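Section 3: Hanging and using your Hodura ceiling airer

You've got the frame together and the brackets sorted (if not, go back to Section 2 first), so now comes the fun bit! By the end of this section you'll have a full-length airer that lives up by the ceiling, out of everyone's way, and comes down with one pull on the cord. Set aside an afternoon and have a second person handy for steps 4 to 6.

Before you start

Read all the steps through once. Check that you've found real joists and marked them in pencil. The Hodura must be screwed into solid timber. Plasterboard fixings won't do, however strong the packet says they are.

CAUTION: Check for hidden cables and pipes before you drill. If your detector gives a mixed signal, move along the joist and try again.

Fitting the pulleys

1. Measure the distance between your two marked joists. The cast ends slide along the rails, so you can set them anywhere from 700 mm to 915 mm apart. Pick a spacing that suits your joists and leave the joists to be as awkward as they like.

2. Drill a pilot hole at each mark using the bit from the small bag. Go slowly and keep the drill upright.

3. Screw in the single pulley at the far end and the double pulley at the end nearest your wall cleat. Turn each one by hand until it's snug, then give it a last half turn with a screwdriver through the eye. 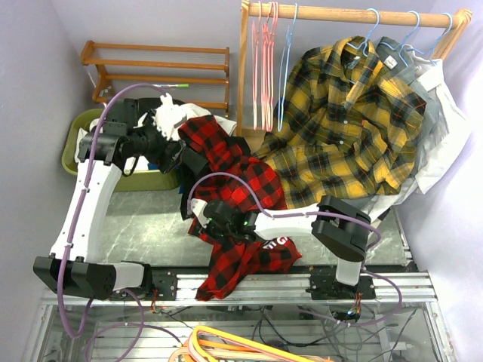

4. Thread the long cord through the double pulley, across the ceiling and down through the single one. The short cord goes through the double pulley only. It's very easy to cross them over here (we all have!), so look up and check that they run side by side.

5. Tie each cord to its cast end with the knot shown on your card. Pull it down hard. A good knot sits flat against the iron.

6. Ask your helper to hold the frame level while you bring both cords down to the cleat together. Trim them to the same length and wrap them in a figure of eight.

Note: New cord stretches a little. Leave the empty airer raised for 72 hours, then lower it, level it up and retie. After that it should stay true for years.

Your first load

Now for the lovely part. Start light – tea towels, pillowcases, a few shirts – and get a feel for how the frame moves before you send the bedding up. Spread the weight along the rails, working from the middle out to both ends.

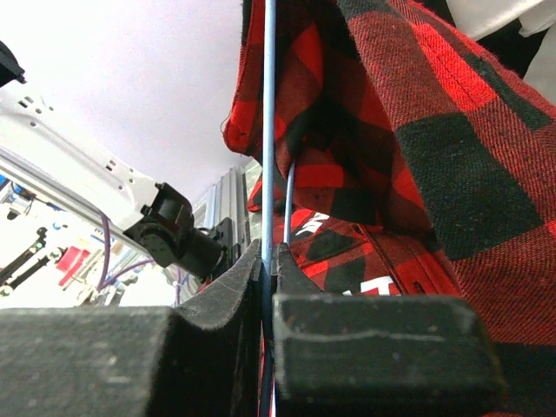

Shirts and blouses do very well on hangers hooked over the outer rails, and you'll be amazed how much less ironing there is. You don't need special ones. Something thin, straight and smooth, like the light-blue rod between the black pads, takes up hardly any room, and that makes it easier to leave a good gap between one garment and the next. Do up the top button, give the sleeves a tug to straighten them and turn any heavy collar up. Space matters far more than heat, so two fingers between garments is a good rule.

CAUTION: Don't hang anything over a lit stove or open fire, and don't let long items trail near a hob. Never let children swing on the cord or the frame.

Raising and lowering

1. Stand beside the airer, never under it.

2. Unwrap the cord from the cleat but keep one turn on until you have the weight in your hand.

3. Let it down hand over hand. If it starts to tip, stop, and move something along to the light end. 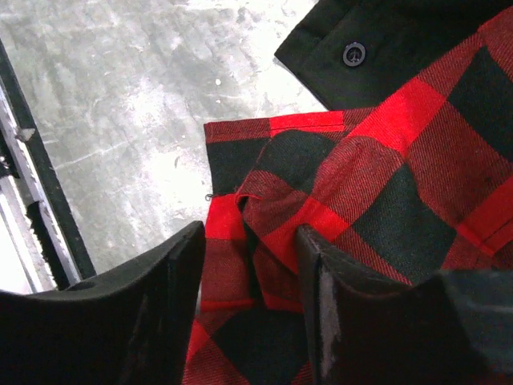
Zokden Home Care Team – Guides and Spares

We love getting questions about this part of the guide, and the one that comes up most is what to do with thick cloth. Denim, towelling and heavy cotton all hold water in their seams. Give them a second spin before they go up and turn them round once, halfway through the day. Jumpers are better laid flat across all the rails with the arms folded in.

Comfort Addo on our spares desk dries her winter curtains on a Hodura every January, one at a time, folded lengthways over three rails. It works a treat.

If something isn't right

The airer hangs lower at one end: retie the cord on the low side, a little shorter.

The cord squeaks: rub a plain candle along it where it meets the pulley. Please don't use oil, as it will mark your washing.

The rails feel rough: sand lightly along the grain, wipe down and leave to dry before you load up again.

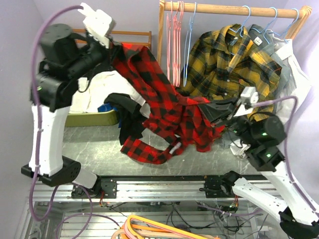

The pulley wheel sticks: lower the frame, take the load off and brush any fluff out of the wheel. If it still drags, order a new wheel from the spares desk (ask for part 4 and tell us whether it's for the single or the double).

Yearly check

Pick a dry day with nothing hanging. Look along both cords for fraying, try each pulley eye for movement and make sure the cleat screws are tight. A worn cord should be changed straight away, and do change both together so they stretch at the same rate.

Section 4 covers the extra rail kit and the longer cord for high ceilings.

Guide revised August 6, 2023. Words by Ohemaa Quaye, steps checked by Adebayo Osagie.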